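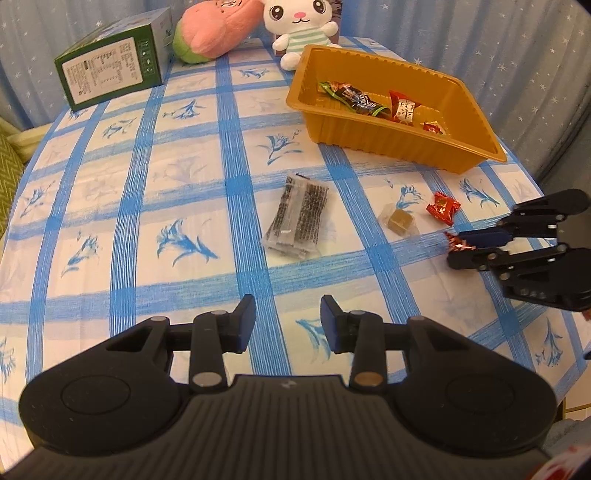 Sorting a mixed lot of wrapped candy

Any house that buys candy by the bag ends up with the leftovers of several bags at once. Some are twisted in foil, some are in clear wrap, some are flat packets, and a few have already been opened. This page explains how to sort a mixed lot on an ordinary table, what to keep, and how to put out a tray that stays tidy for more than a day. It takes less than an hour for a normal household amount.

What you need

A table with a washable cloth
A shallow tray with a rim
Two or three lidded jars or tins
A small bowl for rubbish
A marker and some masking tape

A round table works well because you can reach all of it from one chair. Put a cloth on it even if the surface is easy to wipe. Caramels stick to bare varnish in warm weather, and a cloth can be shaken out over the sink. White cloth with a pattern, such as blue stripes, is fine. Plain dark cloth hides brown wrappers and is harder to work on.

The tray should be shallow enough that you can see everything in it. A rectangular plastic one in gold or any other colour will do. Ribbed sides collect crumbs in the grooves, so wash that kind with a soft brush.

Step 1. Clear a working space

Move larger things to the back of the table. Boxes can lie on their sides if they are too tall to reach over, and plush toys can stay where they are as long as they are behind the candy. Leave the middle and the near edge free.

Step 2. Tip out one container at a time

Empty one bag or jar onto the cloth and spread the pieces so that none are on top of each other. If you tip out everything at once you will lose track of which date belongs to which bag. Write the date from each bag on a piece of tape and stick it to the cloth beside the pile until you are ready to label the jars.

Step 3. Sort by wrapper

Flavour is the obvious way to sort, but wrapper type is more useful for storage.

Foil twists: Hard and soft candies both come this way. Check that both ends are still tight. A loose twist lets in damp, and the candy goes tacky.

Clear wrap: Caramels are often sold like this. You can see the colour without opening them, so pull out any that have gone cloudy or have sugar grains on the surface.

Bars and long pieces: These take up the most room in a tray. Keep them apart until the end.

Flat packets: Clear packets with printed text should be read before they go anywhere near the candy jar. Some of what comes packed in boxes isn't food, and a flat packet is easy to mistake for a snack. If you can't read the language on it, set it to one side and find out what it is first.

Step 4. Check the wrappers

Press each wrapper lightly to see whether there is something inside it. Flattened wrappers go in the rubbish bowl. Bin anything with a torn wrapper, a split seam or a sticky outside. Wash your hands if you touch a sticky one — the residue moves from piece to piece very quickly.

Step 5. Fill the tray

Put the bars in first, lying along one side. Smaller pieces go in the space that is left, with the printed side up so people can choose without turning them over. Don't fill the tray. Three or four pieces are enough for two people, and it is easier to top it up from the jar than to pick out the ones that have been sitting in the sun since lunch.

If there are young children in the house, keep the hard round ones out of the tray altogether.

Step 6. Store the rest

Caramels get their own jar. They pick up the smell of mint within a week or so, even through the wrapper, and mint doesn't come out again. Foil twists can share a tin with bars. Transfer the tape labels from the cloth to the lids and write over anything that has smudged.

Keep the jars in a cupboard away from the stove. The fridge isn't needed and can make hard candy sweat when you take it out.

Cleaning up

Take the cloth outside or hold it over the sink and shake it. For caramel on cotton, lay an ice cube in a plastic bag over the spot until it hardens, then lift it with the back of a knife — scraping it while soft only pushes it into the weave. Wash as usual, in cool water if the print is a strong colour.

How often

Twice a year is enough for most homes. December is a good time for one of them, before the new boxes arrive. If you keep candy out all year for visitors, look through the tray each time you wash it.

Last updated August 22, 2025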